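Scale, Water and the Short Life of a Steam Boiler
By Manju Pathak
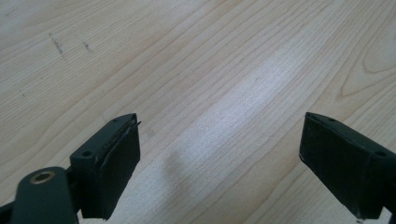 Light-colored wood grain on a tabletop.

Most countertop steamers that come into the Gudalero workshop have the same complaint written on the ticket: slow to heat. The second most common is a low-water light that will not clear. Both usually trace back to mineral scale, and both can be confirmed in a few minutes with the cover off.

Wajid Lashari runs the bench at Gudalero and keeps a log of every commercial steamer he opens. Last year the log reached 127 units. He sorts them by feed water first and by model second.

"The model tells me where the screws are," Lashari says. "The water tells me what I'm going to find."

Scale forms when hard water is heated and the dissolved calcium and magnesium come out as a solid. In a steam boiler the water leaves as vapor and the minerals stay behind, so the water in the tank gets harder with each hour of use. The deposit settles first on the heating element, where it acts as insulation. The element then runs hotter than it was designed to, the metal sheath cracks, and water reaches the core. At that point the breaker trips and the kitchen calls for service.

The water level probes fail in a different way. A probe works by passing a small current through the water to the tank wall. Coated in scale, it reads dry when it is wet. The control board keeps the fill valve open, or shuts off the heat, depending on how the maker wrote the logic. Cleaning the probe with a nylon pad restores the reading. Replacing the board, a common guess on this fault, does nothing.

Gudalero's service schedule calls for draining the boiler at the end of each day and descaling after every 1000 hours of operation. Kitchens on untreated well water are put on a shorter interval, set after the first inspection. The descaling itself takes 2 hours on a small unit, most of it soaking time. The acid has to be flushed completely before the unit goes back on the line - Lashari runs 4 full fills and drains, and tests the last one with a paper strip.

Filters help, with limits. A carbon cartridge improves taste and removes chlorine but leaves hardness where it was. A softening cartridge removes hardness and has to be changed on volume, which means someone has to read the meter. At Festano, a lunch counter on Chaudhary Street, the cartridge had been in place since October of the year before last. The element it was meant to protect came out in three pieces.

Parts supply is uneven. Elements and gaskets for the Omlow steamers are stocked and ship the same week. Probes are sold only with the mounting plate, at several times the price of the bare rod.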